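Dalva Seixas
February 2022

The Sunda Road upkeep program has entered its second stage. Over the coming weeks this account will share updates for residents, carriers and visitors who use the route.

Grading of the shoulders began in January. Crews from Getitz are working outward from the Sirko turnoff, and 2000 metres of verge have been reshaped to date. The full program covers 4000 metres.

Drivers are reminded that there are no painted lines on this stretch. Please keep left, slow down when meeting oncoming traffic and do not rely on the verge as a passing lane — the sand is soft and will not carry a loaded trailer.
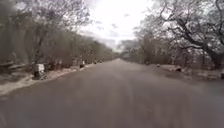
Roadside posts will be cleaned and straightened as part of the same contract. Any post found leaning or missing may be reported to the Fistik depot. Please give the nearest side road and the direction of travel.

Trees and shrubs will be trimmed only where they block the view of a bend or a driveway. Property owners within 200 metres of planned trimming will receive a letter before work starts.

Fallen branches should be left for the crew. Residents are asked not to drag them onto the shoulder or pile them beside the posts.

Work hours are from 8 in the morning until mid-afternoon on weekdays. Short delays are possible — please follow the directions of the traffic controller at all times.

The next update will cover drainage near the Sirko turnoff.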